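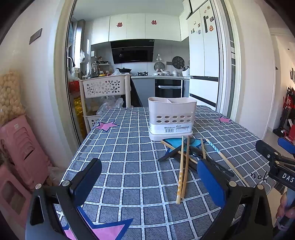
Star-print cloth on a dining table.

Kevden releases Atolside Line for Kollska train simulator

MEDIA RELEASE
October

Kevden has released the Atolside Line, a new suburban route for the Kollska train driving simulator. The route and its train are sold as one download and need the current build of Kollska to run.

The Atolside Line is an electrified double-track railway from Atolside Harbour to Abugri, with 17 stations and a short branch to the depot at Abugri Yard. The line is not a copy of a real railway. Kevden drew it up as a mid-sized city's commuter service, with stations close together in the inner suburbs and a longer, faster stretch before Abugri.

The train supplied with the route is the AB class, a three-car electric unit with a motor car at each end and a trailer car in the middle. Units can be driven singly or coupled in pairs at peak times. Players can drive from either end, and the cab can be changed over at a terminus without reloading the scenario.

The cab has a working speedometer, two brake gauges, door controls for each side, headlight and wiper switches, and a destination display that is set from the driver's desk. The combined power and brake handle has separate notches for traction and braking, with the emergency position at the far end. Keyboard, gamepad and most lever-type controllers are supported. Handle notches can be assigned one by one in the options menu, and a controller profile made for an earlier Kevden train can be loaded and edited.

The route contains 1,705 individually placed trackside objects, including signals, speed boards, overhead masts, cable cabinets and platform furniture. Signals along the main line are three-aspect colour lights. A simple train stop system applies the brakes if a signal is passed at stop. It can be turned off for players who want to learn the line first.

The timetable covers a full working day. All-stations trains run from the first departure until close of service, and limited-stop trains run in the morning and evening peaks. Other trains on the line follow the same timetable as the player, so a late departure from Atolside Harbour can mean a red signal further along. Depot moves to and from Abugri Yard are included as separate scenarios.

Weather and season can be set before a scenario begins. Rail adhesion is lower in rain, and braking distances increase to match. A loaded train also takes longer to stop than an empty one. Passenger loads rise and fall through the day according to the timetable.

Changes since the preview version

A preview of the route was made available to owners of earlier Kevden add-ons. The following items were changed before release:

The driver's eye position in the AB class was raised, and can now be moved up, down, forward and back with the keyboard. The setting is saved for each train.

Stop markers for three-car and six-car trains are now on separate posts. In the preview both were on one board and hard to read at night.

Door chime volume no longer changes when the player switches to the outside view.

The gradient leaving the harbour tunnel was corrected. Trains in the preview lost more speed there than they should have.

Brake release after an emergency application now takes the correct time.

Known issues

Station announcements are in English only. Platform clocks show the scenario start time if the game is paused and then resumed from a saved file. On computers with integrated graphics, Kevden recommends setting the viewing distance to medium in the area of Atolside Harbour, where the track layout and station roof place the heaviest load on the system. The clock fault will be fixed in the first update.

Availability

The Atolside Line is available now from the Kevden store and from the add-on page inside Kollska. People who took part in the preview will find the full version in their accounts and do not need to buy it again. The preview files should be removed before installing.

A driver's manual is included as a PDF. It contains a line diagram, the working timetable, a guide to the signals and a start-up checklist for the AB class. Repaint templates for the train are a separate free download. Repaints may be shared at no charge provided the original manual is not included in the package.

About Kevden

Kevden makes routes and rolling stock for train simulators. The Atolside Line is its first complete route for Kollska. Its earlier releases for the simulator were single trains.

Review copies and screenshots are available to media on request through the contact form on the Kevden website.

ENDS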